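Search
Search news, bands, venues
Menu

Hivomon to play Ledau in August, with Cordale opening

April 24, 2018

24 shares

Rock band Hivomon will return to Ledau in August for its first show in the city in six years. The four-piece confirmed the date on its mailing list and said the concert will be held at the Ekanayake Hall, on the river side of the old tram depot. Local group Cordale will open the evening.

The show is the only one the band has announced for the region this year. Hivomon spent the winter recording and has played just a handful of club dates since the new year, most of them unannounced and under other names. The band said the August set will include songs from its fourth album, which is finished but has no release date yet.

The Ekanayake Hall holds up to 2,000 people with the floor seats taken out, and they will be taken out for this concert. A smaller block of seated tickets will be sold for the balcony. The hall had first been booked for a smaller setup using only the front half of the floor, but the promoter changed the plan after 1,083 people signed up for the advance list on the first day.

Members of the advance list will get a code by email and can buy up to four tickets each. General sales open two days later on the hall's website and at the box office window on the depot side. The box office does not take phone orders. Standing tickets cost 24, and balcony seats are priced a little higher, depending on the row. There is no separate booking fee for tickets bought at the window.

Hivomon last played Ledau as part of a double bill at the old Customs House, which has since closed as a music venue. That show was cut short when the power failed during the encore. The band played two more songs without amplification before the building was cleared, and a recording made by someone in the crowd has been passed around among fans ever since. Singer and guitarist Larysa Bondarchuk wrote in the mailing list message that the band had "owed Ledau the end of a song" and meant to start the August set with it.

Fans have been trying to work out which song she means. The printed set list from the Customs House show has two titles left after the point where the lights went out. One of them, "Slow Harbor," has not been played since. 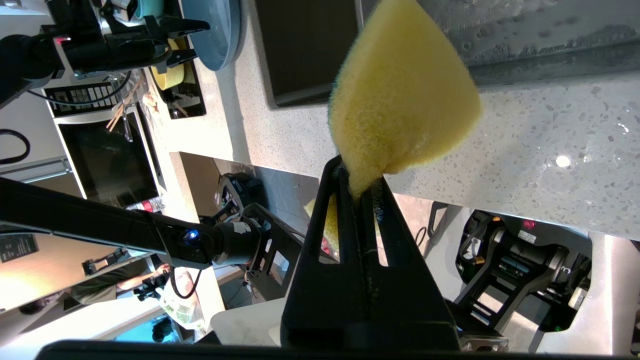 Larysa Bondarchuk said by phone that it would not be "Slow Harbor," and that anyone hoping for it should stop writing to the band. She said the rest of the set was still being argued over in rehearsal, with the drummer wanting more of the second album and everybody else wanting less of it. The new songs are longer than the old ones, she added, and two of them run into each other without a break, so the band has had to drop some older favorites to finish before the hall's curfew.

The fourth album was recorded in two stretches, the first in a rented farmhouse and the second in a regular studio after the band decided the drums from the farmhouse sounded too thin. Most of the vocals are from the first stretch. Bondarchuk said the band kept them even where they were rough, and that on one track a door can be heard closing during the second verse.

A first single is expected before the concert. The band would not give a title, but a song called "Paper Lights" has turned up at several of the recent club dates, usually near the end of the set. People who have heard it describe a slow opening with only bass and voice, then a long build. It would be a change from the third album, which had no song over four minutes.

The lineup for August is the same one that made the third album, with the addition of a keyboard player who has been touring with the group since last fall. He will play on all of the new material and on a few older songs that have been rearranged. The band has not said if he is now a full member.

Cordale to open

Cordale formed in Ledau three years ago and has released two short records, both on cassette and as downloads. The trio plays a loud, mostly instrumental style of rock and is known locally for its Sunday afternoon sets at small bars. The largest crowd it has played for so far was 647, at last summer's open-air festival in the botanical garden.

The group was picked by Hivomon from recordings sent in by local acts. The band asked for one song each, with no photographs and no biography. Cordale sent a live take of "Ninth Window," recorded in a practice room on a single microphone. It will have 35 minutes on stage in August and plans to fill most of that with new songs.

The trio's two records will be for sale at the merchandise table, and a third is being mixed now. The group hopes to have copies in time but has not promised it.
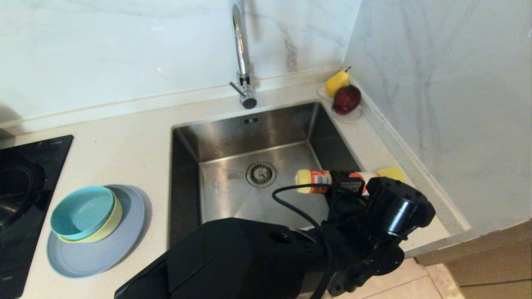
Kitchen counter with sink, cooktop and marble-patterned walls.

Doors and getting there

Doors open at 6:30 p.m. Cordale is due on stage at 7:30 and Hivomon at 8:45. The hall has a strict 11 p.m. curfew under its agreement with the neighborhood, and the promoter says the times will be kept. There is no readmission after the main act begins.

The standing floor is open to ages 14 and up. Anyone under 16 must come with an adult. There is no age limit for the balcony, but every person needs a ticket, including small children. Ear protection will be handed out free at the cloakroom.

Bags larger than a sheet of letter paper must be checked. The cloakroom takes cash only. Umbrellas with metal tips, glass bottles and cameras with removable lenses are not allowed in the hall. Phones are fine, though Hivomon has asked in the past that people keep them down during the first song, and signs to that effect will be put up at the doors.

The number 6 tram stops in front of the depot and will run late on the night of the concert. The small parking lot behind the hall will be closed to the public, as it is needed for the trucks. Drivers can use the market garage across the bridge, a ten-minute walk away. The bike racks on the river side will stay open.

Ticket holders who use a wheelchair can book a place on the raised platform to the left of the stage. These places are not sold online. They can be reserved by email through the hall, and a companion ticket is included at no charge. The platform has its own entrance next to the box office, with a ramp and a bell.

Work on the hall

The concert will be among the first at the Ekanayake Hall after its summer closing. The hall will shut for several weeks while the stage floor is replaced and a new set of speakers is hung above the front rows. The old speakers have been a source of complaints for years, mostly from the back of the balcony, where singing was often hard to make out.

The hall's managers say the work is on schedule. If it runs over, shows planned for early August would be moved to later dates, but the Hivomon concert falls outside that period and is not expected to be affected. Two seated recitals that had been planned for the closing weeks have already been moved to the music school.

The promoter also said there are no plans for a second night. The hall is taken on the following evening, and the band travels on to a festival directly after the show. Anyone who misses out can join a return list at the box office. Returned tickets will be sold at the original price from that list until noon on the day of the concert, then at the window to whoever is in line.

Posters for the show are up at the tram stops along the river. The first batch was printed with the wrong door time, 7:30 instead of 6:30, and is being replaced. Tickets will carry the correct time.

3 comments

Sign up for our newsletter and get concert news by email once a week. You can unsubscribe at any time.

This site uses cookies. By continuing to browse, you agree to our use of cookies. Accept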